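**工坊通讯 · 手持夹爪项目进展**

5/11/23

Breltex 共享工坊的手持夹爪做到第二版。第一版的问题在上期已经列过:指根处断裂、标记方块松动、左右两只的开合行程不一致。本期记录改动内容、目前的标定流程,以及尚未解决的几项。

**结构**

两只夹爪共用同一套底座图纸,手指分开设计。浅灰色那只用弯指,张开呈 V 形,适合夹杯子、瓶子一类侧面带弧度的物体;深灰色那只用于夹薄件和小件。两种手指的安装孔距相同,可以互换,换一次要拆四颗螺丝。

指根圆角由原来的 1.5 毫米加大到 3 毫米,打印方向改为侧放,层纹与受力方向平行。改动后做了 1,000 次空载开合,指根没有出现裂纹。带载测试只做了 200 次,用的是装满水的小号塑料瓶,数据偏少,下个月补齐。打印时间因为侧放需要支撑而变长,单指多出 17 分钟,可以接受。

握把改短。旧握把抵住掌根,连续操作一会儿手腕就会外翻,夹爪朝向随之偏掉。新握把末端削去一截,扳机行程也相应缩短。手小的成员反映扳机仍然偏远,图纸里已经加了一个可调参数,需要的人自行修改后打印,改完请把数值写进文件名。

**标记方块**

每只夹爪的底座上装一个白色方块,多个面贴黑白方形编码,由头戴相机识别,反算夹爪的位置和姿态。第一版只在正面贴一张平面标记,手腕一转就丢失。改成方块之后,多数姿态下至少能看到一个面,能同时看到两个面时姿态解算明显更稳。

左右两只使用不同的编码组,编号表在 Zultik 仓库的 markers 目录下。打印标记时注意三点:用哑光纸,缩放设为 100%,四周白边不要裁掉。上个月有一组数据全部作废,查下来就是打印机默认“适合页面”,边长小了 2 毫米,深度值跟着整体偏移。现在的规定是贴之前用卡尺量一遍,量出的边长手写在方块底面。

方块与底座之间原先用双面胶,现改为燕尾槽加一颗 M3 螺丝。装配时方块须推到底,与限位面贴合后再锁紧。换过方块或重新锁过螺丝,都要重做外参标定,旧的标定文件移入 old 文件夹,不要覆盖。 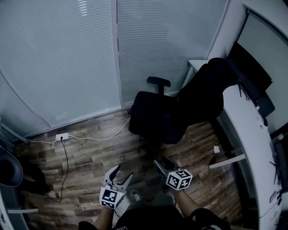

*第二版手持夹爪,左右手各一只,底座带标记方块。*

**标定流程**

1. 戴好相机,调整俯仰角,双手自然下垂略向前伸时,两个方块都应落在画面内。
2. 运行 Frimpong 脚本的 check 模式,确认左右编码组都能识别,且没有左右对调。
3. 两只夹爪完全张开,保持不动,等终端提示;再完全闭合,重复一次。脚本由此得到开合量的上下限。
4. 手腕依次做俯仰、偏转、翻滚,幅度从小到大,速度放慢。动作过快会产生运动模糊,角点提取失败的帧会被直接丢弃。
5. 查看重投影误差。超过阈值先检查纸面是否翘边,再检查螺丝,最后才考虑重新标定相机内参。

整套流程熟练后很快能做完。相机内参不需要每次重做,换镜头或者动过对焦环时才做。

**光照**

窗边是目前最麻烦的位置。正对窗户时自动曝光会把前景压暗,方块白底发灰,编码对比度下降;侧对窗户则容易在方块顶面形成反光。现阶段的做法是放下百叶帘,锁定曝光和白平衡,再开始录制。锁定值随录制文件一起保存,回放时可以核对。

木纹地板没有造成误识别,但深色板缝偶尔会进入候选框,多消耗一点计算时间。Markov 分支里加了最小面积过滤,已经合并。

**未解决**

- 深灰手指与黑色物体重叠时,开合量的视觉估计不可靠。考虑在指尖加一圈浅色胶带,或者在扳机轴上装磁编码器,后者成本高一些,但不受遮挡影响。
- 两手交叉时,一侧方块会完全挡住另一侧。目前靠前后帧插值,间隔长了误差很大,这类片段暂时手工剔除。
- 扳机回位弹簧在左手那只上偏软,闭合后张开略有迟滞。已订了线径更粗的一批,到货后两只一起换。
- 握把内的走线槽还没有用上,留给编码器方案。

**文件与材料**

图纸、打印参数和编号表都已更新到 Zultik 仓库的主分支,第一版文件打了标签保留。手指用 PETG,底座用 PLA 即可,填充率见各文件夹的说明。工坊料架上的灰色线材深浅两种都有余量,领用后在登记本上写明克数。需要借用现成夹爪的成员,归还时把扳机处于松开状态放入盒内,方块朝上,不要在上面压东西。

下期内容:带载测试的补充数据,以及磁编码器的安装座。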